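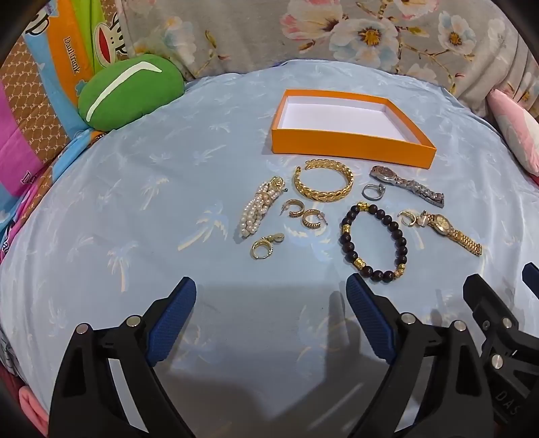
Brivcombe, 19/10/2021

Property marking is the practice of putting a code, name or number on household goods so that police can trace an owner if the goods are stolen and later recovered. Also called security marking or ID marking. Covers bicycles, power tools, electronics, outboard motors, farm equipment and, less often, jewelry. Used mostly at the local level, usually through a police station or a neighborhood group working with one.

Background

Police stores in most towns hold recovered goods that can't be matched to anyone. A drill is a drill. Without a serial number or a mark, the person who lost it has little to show, and the person caught with it can say it was bought at a yard sale. Marking was meant to close that gap. Early schemes lent out hand engravers, one to a street, and people scratched on a zip code and house number. The habit fell off when people moved and the marks went stale.

Later schemes switched to a registered code. The code stays the same, the address behind it gets updated. Works better on paper -- only if owners remember to update it, and plenty dont.

Methods

Engraving. Cheap, permanent, ugly. Good on metal and hard plastic. Not advised on thin cases or anything with a resale value the owner cares about.

Ultraviolet pen. Invisible in normal light. Fades in sun, needs redoing. Fine for the inside of a cabinet or the underside of a drawer.

Microdots. Tiny discs in a clear adhesive, each carrying the same code. Hard to find and remove all of them. Needs a magnifier to read.

Forensic liquid. A solution with a unique chemical make-up, brushed on and left to dry. Read in a lab, so slower and more costly to check than the others.

Photographs and lists. Strictly speaking not marking at all, but most guides put it in the same chapter. Used where a mark would do damage: rings, bracelets, watches, coins, old china. A plain picture with good light, plus a written note of any engraving, repair or maker's number. Keep a copy away from the house.

The Brivcombe scheme

Brivcombe's scheme started in August with 200 marking kits, handed out from the front desk of the police station. Each kit has a UV pen, a code card and window stickers. 85 households registered a code in the first round. Residents of Tkachuk Street got their kits first, after a run of shed break-ins there.

Codes are kept in a register called Holto, which officers search by typing in whatever part of the mark is legible. Partial matches come up in a list. The register holds the code, a contact number and a short description of the goods, nothing about value. Svyatoslav Bilyk, who set up the register, has said value was left out on purpose so that a leaked copy would be less use to a thief.
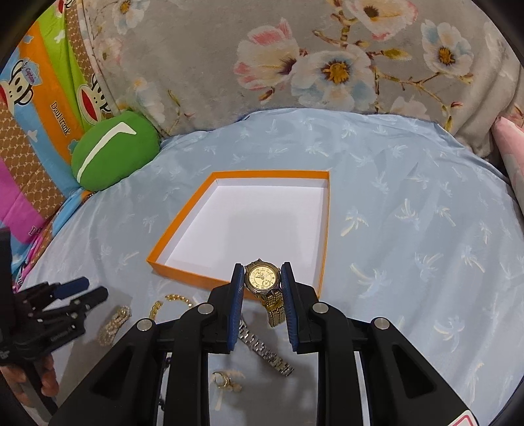
Does it work

Mixed. Marking is better at returning goods than at stopping the theft in the first place. Stickers in the window may put off a casual burglar, but this is hard to seperate from other things done at the same time, like better locks or more patrols. Streets that sign up also tend to be streets that already look out for each other.

Quang Hầu, writing in the local crime prevention newsletter Vulanon, argued that secondhand dealers are the weak link. A mark is no use if the buyer never looks for one. He wanted dealers to carry a UV lamp and check every tool and bicycle over the counter. Some do. No rule makes them.

Limits

Marks can be ground off, though a ground patch is itself a reason to ask questions. UV ink washes out. Codes lapse when an owner dies or moves and the goods are sold on -- buyers should ask for the registration to be passed over, or an honest purchase may be flagged later. Jewelry that has been melted down is past tracing by any of the methods listed.

See also: burglary; lost property; neighborhood watch; secondhand dealers; bicycle registration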